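Kavley two-tier dish rack, black
Reviewed by Inês Caldeira, 11 September 2021

I bought the Kavley to replace a plastic drainer that had gone cloudy. Assembly took one screwdriver and a fair amount of swearing at the support rods, which need to go in before the upper tier is tightened. The leaflet has the steps the other way round.

The lower basket holds dinner plates upright and keeps them apart. Soup bowls are less happy – the slots are narrow and the deeper ones lean.

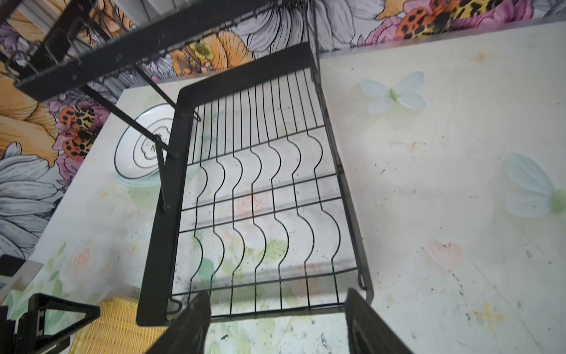 The Kavley's lower basket, with its wavy wire dividers.

The base is an open grid, so water goes straight through. No tray comes with it. I put a folded towel underneath and change it every evening. An Andden tray I had already was too short.

After 90 days of daily use there is no rust on mine. Wiping between the wires is slow work, and a bottle brush does it better than a cloth.

Good for plates, fair for bowls. I would buy it again if it came with a tray.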